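Udetti puts hand-held grippers to work in sorting trial

28 October 2021

Udetti has begun the second stage of a project to teach a robot to pick mixed household goods out of cardboard boxes, using people with hand-held grippers to show it how. 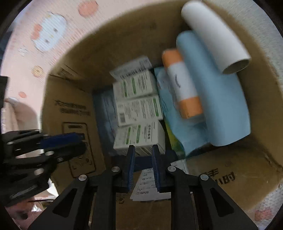
The company, which runs a small returns depot at Busano, said its staff had recorded 2,649 demonstrations between July and the end of the first stage. Of those, 1,325 were judged clean enough to be used for training. The rest were put aside, mostly for dropped items or for grips that had to be made twice.

In each demonstration a worker holds a gripper in each hand and moves goods in or out of a box. A camera fixed to the tool records what the fingers are doing, and software works out the path of the hand from the recording. The robot arm that will later repeat the task does not have to be in the room.

Udetti had first tried remote control, with an operator at a desk steering a pair of arms through the same job. That method produced 292 usable recordings before it was dropped as the main approach. The company said operators found it hard to judge how far down they were reaching, and that a single pick could take several times as long as it did by hand.

Remote control has been kept for one purpose. When the robot fails at a pick during testing, an operator takes over from the desk and finishes it, and the correction is added to the training set.

The software is supplied by Flandotano, which also makes the mounts that hold the cameras. It said the boxes were packed differently for each session so that the system would not learn a single layout. Small cartons, soft packets, rolls and tubes are mixed together, and flat items are often left half under something else.

Crumpled plastic remains the hardest material, according to the project's latest notes. A stiff carton can be gripped by two sides and lifted straight up, but a bag folds when the fingers close and may bring its neighbours with it. Workers have been asked to slow down on these picks and to start again from the edge of the box if a bag slips.

The recordings are also being made away from the depot. Staff can take a pair of grippers home and work on whatever surface they have, with whatever is to hand. Udetti said 891 of the recordings used for training were made in this way, and that it wanted the share to rise. Staff are paid their normal hourly rate for the work and are asked to keep letters, bank cards and family photographs out of view.

Tests on the robot itself are taking place on a single bench at the depot, known as Bạch. It has two arms fitted with the same type of fingers as the hand-held tools, so that a grip shown by a person can be copied without being changed to suit a different shape of hand. The arms are run at reduced speed and behind a screen.

The company has not said when the system might be used on live returns. The second stage will add taller boxes and goods that need both grippers at once, such as long tubes that have to be steadied at one end while the other is lifted.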